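The tray and the counter

29 Oct 2024

I moved into the place on Caron with 23 boxes and a firm belief that I would finally eat at a table. The table is still covered in boxes. I eat at the kitchen counter, off a tray, like a patient with a good view of the toaster.

The tray came from Huguette Wong, who was clearing out her kitchen and let me have it for 2 dollars. It says Rabbit on it in very fancy script. I have no rabbit. I have no connection to rabbits. It has some scuffs by now and I've grown fond of it anyway. 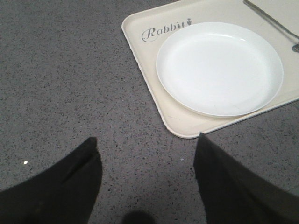
Rabbit tray, white plate, dinner pending.

The counter is the other half of the arrangement. It's gray with speckles, a pattern that can hide a week of crumbs from anyone except my mother. I wipe it by feel. Against it the cream tray looks almost deliberate, and I've been taking credit for that.

In November I'm supposed to deal with the boxes. One is marked PLATES, GOOD, and I've been walking around it for 5 weeks. The plain white one is holding up fine.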